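Home Explore Lists Log in

We use cookies to remember your settings. Accept / Manage

Teresa Corrigan
March 11, 2026

1/ We have lived with the hallway wallpaper for 19 days now and I have opinions. Thread, sorry.

2/ The pattern is called Gatine. Little red flowers, sage leaves, twiggy stems going everywhere. I held the sample up to the wall all through December like a woman choosing a wedding dress. Gonzalo said "it's fine" every single time, in the same voice.

3/ Hanging it took a whole weekend and one marriage-sized argument over whether the ferns were upside down. They were ferns. They were fine.

4/ Then came the question of power, as the house was built by someone who believed in one outlet per floor. Gonzalo wanted a white power strip so it would "disappear." I wanted purple. I did the ordering.

5/ It's lavender, if you ask me. He says grape. We've agreed to put it in the will.

6/ The cord is a separate issue. I asked for it to be "tidied up." What I got is a knot a sailor would be proud of, right over $100 worth of botanical paper. He calls this cable management.
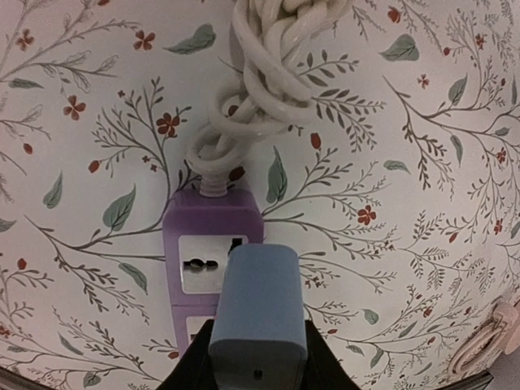
7/ Next up: the hall closet. It has a Bunwood shelf kit in it, still in the box, and the instructions start at step 2. Gonzalo says he doesn't need step 1. Will report back.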